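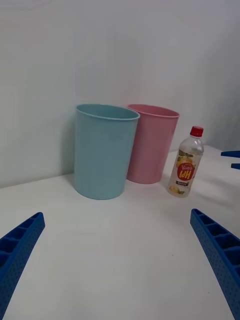
Die beiden Finger des Greifers vor der Kunststoffflasche, dahinter der hellblaue und der rosa Behälter. Blick aus der Kamera am Handgelenk. (Foto: Projektgruppe Wulholm)

Die Sortieraufgabe im Kurs Handhabungstechnik in Wulholm ist knapp formuliert: Flasche greifen, anheben, im vorgegebenen Behälter ablegen. Bewertet werden Greifpunkt, Bahn und Wiederholbarkeit. Eylül Güneş und Umut Karakaya arbeiten seit Februar daran.

Schwierigkeiten bereitet vor allem das Material. Klarer Kunststoff liefert der Bildauswertung kaum Kanten, verwertbar sind Etikett und Schraubverschluss. Die Gruppe setzt den Greifpunkt deshalb relativ zum roten Deckel. Die blauen Finger haben eine Zellstruktur mit Rippen und gelochten Außenflächen. Karakaya hat die Schließgeschwindigkeit in 17 Stufen variiert und sich für die sechste entschieden.

Der Datensatz umfasst inzwischen einige 400 Durchläufe. »Bei schräg stehenden Flaschen streut der Greifpunkt noch zu stark«, sagt Güneş. Kursleiterin Hatice Polat verlangt bis zur Abgabe am 8. Mai 2020 ein Protokoll mit sämtlichen Fehlgriffen.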